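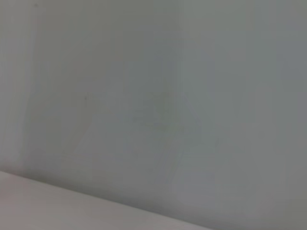
A pale grey wall and a light, bare surface.

Nillgate tribunal: written reasons and the backlog

The Nillgate Land Tribunal closed its last listing period with 61 reserved decisions outstanding. In each of these the hearing has finished and the parties are waiting for written reasons. The oldest is Llanos v Bondosach Estates, a boundary dispute heard over two days.

Under the revised practice direction, a panel must issue its reasons within 28 days of the final hearing. Where it cannot, the presiding member must write to both sides giving a new date. One extension is allowed. Any further delay goes to the tribunal president, Katherine Apaza, who may reassign the drafting to another member of the same panel.

The direction also limits routine decisions to 2,000 words. Costs rulings are limited to 600. Annexes and agreed plans are not counted. Dissenting members may write separately under the same limits.

Rigoberto Mamani, who appears for tenants in the Nedier cases, has asked whether the time limit applies to hearings completed before the direction takes effect. The registry's reply is that it does not, but that older cases will be listed by age and reviewed in November.

Requests for an update on a reserved decision should be sent to the registry in writing, quoting the case number, and copied to the other side.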